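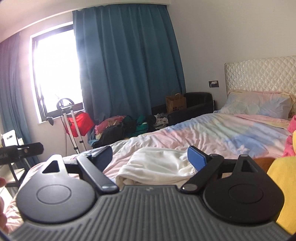 Which emission factor does the Estari reporting tool apply to purchased electricity when a site has not supplied its own?
The tool applies the regional grid average for the reporting year. If no value has been published for that year, the most recent one is carried forward and marked as provisional.

Ticket status: Open — awaiting site data
Submitted by: Carleen Ruddock, Gurkach office
Category: Carbon inventory, electricity

Issue: The August inventory shows a 28 percent rise in emissions for the Kombo site. Metered use did not change over the same period.

Log
8:00 a.m. Report received and assigned to level 2.
Finding: The Kombo site was moved to a different grid region during the last update. All 7 monthly entries now use the factor for that region.
Action: Region corrected and totals recalculated. Five entries match the earlier figures. Two remain provisional — the meter readings for those months were entered as estimates.

Next step: The submitter is asked to upload the final readings from Inulance. The annual report should not be released until both entries have been confirmed.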